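Periodicals Assistant (Part-Time, Temporary)
Cervantes Reading Room, Coltport
Hours: 30 per week
Reports to: Leonora Lumanlan, Periodicals Supervisor
Closes: end of August, or when filled

The Cervantes Reading Room is looking for a part-time assistant to sort, file and shelve magazines. The job runs for six months and may be extended. It is mostly done standing at a worktable, with some time at a computer and some time pushing a cart between the workroom and the stacks.

About the collection

The reading room keeps 507 current and ceased magazine titles. Most are in English. A good number are in Spanish, Chinese, Korean and Tagalog, and there are small runs in other languages. Subjects lean toward science, travel, crafts, cooking and local business. The magazines are used in the building and do not go out on loan, with the exception of the duplicates shelf by the front desk.

Last winter we took in the Nedania gift, which came to us from a private household and added almost 1000 loose issues to what we already had. The issues arrived in mixed cartons with no order to them. Some titles in the gift fill gaps in runs we own. Others are new to us and have to be set up from the beginning. A first pass has been made to remove anything moldy or badly torn. The rest has to be sorted by title, put in date order, filed in holders, labeled and entered in Stirkari, the program we use to keep track of what we have.

Sorting the gift will be the larger part of the new assistant's work. The remaining hours go to the regular incoming mail and to reshelving what readers have used that day.

What you will do

Open and check in new issues each morning, starting at 8:30. Stamp each one on the inside back cover.

Sort gift issues by title, then by year and month. Set aside duplicates and anything you cannot identify.

File issues in upright plastic holders, spine toward the back, oldest issue at the left. A holder is full when you can no longer slide two fingers in beside the last issue.

Print and attach holder labels. Replace old labels that have faded or come loose.

Enter holdings in Stirkari. You will be trained on the program during your first two weeks. It is not difficult, but it is picky about how dates are typed, and winter issues that carry two years on the cover have their own rule.

Pick up magazines from the reading tables at 11:00 and again at 3:30, and return them to their holders.

Move full holders to the stacks by cart. Shift holders along a shelf when a title needs more room.

Pull issues for readers who ask for them at the desk, and write out a slip for each request.

Wipe down holders and worktables. Break down empty cartons and take them to the recycling room at the end of your shift.

Help at the front desk for short periods when someone is at lunch.

What we are looking for

You should be able to put things in order by letter and by date and keep them that way for several hours at a stretch. We give applicants a short sorting exercise at the interview. It takes 15 minutes and there is no trick to it.

You should be able to lift a carton of magazines weighing up to 35 pounds from the floor to a table, stand for most of a shift, and reach a shelf at shoulder height. Step stools are provided for the upper shelves. If you need a different arrangement to do the work, tell us and we will talk it through with you. One of our current staff does all check-in work seated.

Handwriting must be readable. Request slips are still done on paper.

Basic computer use is enough. If you can fill in an online form and find a file you saved yesterday, you can learn Stirkari.

Library experience is welcome and not required. People who have worked in mailrooms, pharmacies, parts counters and bookstores have done well in the job.

Reading knowledge of Chinese or Korean would be a real help with this year's gift and will be counted in your favor. You would not be asked to translate articles. What we need is someone who can read a cover and find the title, the issue number and the date without having to look each character up. If you do not read either language you can still apply. We have a title sheet with the common mastheads on it, and unidentified issues go in a tray for Leonora Lumanlan to look at.

Hours and pay

The schedule is 30 hours over five weekdays, 8:30 in the morning to 3:00 in the afternoon with a half-hour unpaid lunch. On two of those days the shift can start and end an hour later, to cover the afternoon pickup. On the other days the desk staff do the 3:30 round. We settle which days with the person hired and try to keep them the same from week to week.

Pay is hourly, at the posted clerical rate for temporary staff. The current rate sheet is in the application packet. You are paid every two weeks. Temporary staff earn sick leave from the first day and are paid for holidays that fall on a scheduled workday. There is no health coverage with this position.

There is free parking in the side lot. The Coltport bus stops across the street from the main entrance. Staff come in by the side door, which opens at 8:15.

The workroom

The workroom is behind the reading room on the ground floor. It has sorting tables, shelves for work in progress, a sink, and a computer for Stirkari. It is kept on the cool side all year for the sake of the paper, and most of us wear a sweater. Food stays in the break room down the hall. Water in a closed bottle is fine if it is kept off the tables.

You can listen to music or the radio on one earphone. We ask that one ear stay free so you can hear the desk bell.

Sorting is done at the table and filing is done at the table, one title at a time. We do not leave half-filed titles out overnight. If you are in the middle of a long run when your shift ends, put a colored slip in the holder at the last issue you checked and move it to the work-in-progress shelves. 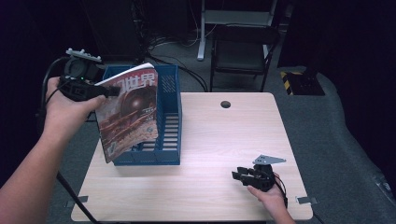
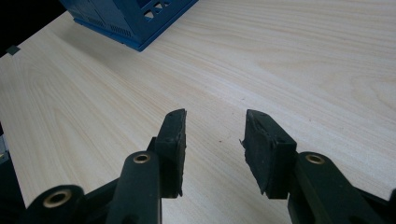 Blue plastic holder on the sorting table

Holders are the part of the job that new people ask about most, so we will go over them in advance. We have bought 99 new ones for the Nedania gift, and the old cardboard ones will be retired as each title is moved over. Plastic is easier to wipe and the open top lets you see how full the holder is getting. Magazines like the one in the first picture, with the red Chinese characters at the top of the cover and the planet or moon over rust-colored rock, should be held upright and eased in by the corner, never pushed down from above. Glossy covers catch on the openings in the sides if they go in at too much of a slant. When you attach a label, look for a solid part of the wall. The second picture shows narrow slots along the lower part of one side and an open lattice on the other, and a label stuck over either of them will peel. Put it on the solid side, above the slots, and press it flat with your thumb.

Set the holder down flat on its base before you start filling it. Fill it on the table and carry it afterward with one hand underneath. Do not lift a full holder by its top edge.

Training

The first week is spent alongside another member of the staff. You will do check-in and reshelving and get to know where the titles are kept. In the second week you will start on the gift, beginning with titles we already own, where there is a filed run to compare against. New titles come later. Most people are working on their own by the end of the first month, with questions saved up for a short meeting at 2:00 each afternoon.

There is a printed guide to filing rules. It covers special issues, supplements, issues with missing covers, magazines that changed their name, and the question of whether "The" counts. (It does not.) You are expected to use the guide and to write in it when you find something it leaves out.

How to apply

Pick up an application packet at the front desk of the Cervantes Reading Room or ask for one to be mailed to you. Return the completed form with a list of your last three jobs, or school and unpaid work if you have not had three jobs. A resume is fine but you still need to fill in the form. A cover letter is optional. If you read a language other than English, say which one and how well.

Please give us the names of two people who have seen you work. We call references only for applicants we have interviewed, and we will tell you before we do.

Interviews are held in the workroom and last 45 minutes, including the sorting exercise. You will meet Leonora Lumanlan and one of the assistants. Wear what you would wear to work. Closed shoes are required in the workroom on account of the carts.

We answer every application, usually by mail. Applicants who are not hired may ask to be kept on the list for the next opening, and their forms are held for one year.

Questions about the job can be left for Leonora Lumanlan at the front desk between 9:00 and 4:00. She returns calls in the late afternoon.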